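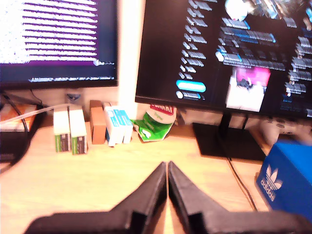

The gripper over the packing desk, small boxes lined up at the back.

Home | Guides | Workplace | Tools | Archive

How to bring a desk robot into a small packing team

2018-06-22
By the Calcombe workshop desk

If your team picks and packs small parcels at ordinary desks, you can hand part of that work to a single arm with a two-finger gripper, and you can do it without turning the room upside down. We did it at Calcombe this June and I'm still excited about it! What follows is the order I'd do things in if I were starting again, including the parts that have to do with people.

Step 1. Pick one dull job

Choose a task that everyone is happy to give up. Ours was moving small boxes from the back of the desk to the scan spot, which somebody was doing 300 times on a busy shift. Ask the people who do it now. They'll know which part makes their wrists ache, and it may well be a different part from the one on your process chart.

Step 2. Sort your packages by how they grip

Small upright boxes with flat sides are a joy. Soft wrappers crumple and slide, so leave those to people for now. Anything as big as a shoebox is too wide for our fingers and stays a hand job too. We wrote a list of 13 package types the arm is allowed to touch and taped it up where both shifts can see it.

Step 3. Set up the desk

Stand the boxes in a row with a finger's width between them – the gripper needs room to come down on both sides. Keep the monitors where they are. People still read orders from them, and moving screens annoys a team far more than adding an arm does. Run loose cables behind the work area before you power up.

Step 4. Teach the picks

We use Vimska for this. Open a new routine, bring the closed fingers down until they hover just over the desk, and save that as your home point. Then open the fingers, guide them to the first box, close, lift, and save again. Go slowly and let the packers do the teaching! They have handled these boxes for years, and their routines were better than mine by the second afternoon. If a pick fails twice in a row, re-teach the approach before you touch the grip force.

Step 5. Rewrite the jobs, on paper

Please don't skip this one. When the arm takes over the moving, someone's day changes, and they should hear about it from you early. In our case the packers now check orders, fix odd ones and look after the arm. We put "routine owner" in the job description and gave it paid training time, 13 hours per person.

Step 6. Run it side by side

For the first stretch, keep one person packing by hand next to the arm. Log every stop in Clundumus with a short note – "box tipped," "label facing wrong way" – and read the log together at the end of the shift. Our first full run got through 249 picks, and the notes from it gave us a better box layout the next morning.

Step 7. Agree on who can stop it

Everyone can, at any time, with no form to fill in. Say it out loud and have each person press stop once so the button feels familiar.

The team at our Crăciun site starts with Step 1 next, using the same package list with a few of their own added. Bring them your trickiest box if you're visiting, they'd love to try it.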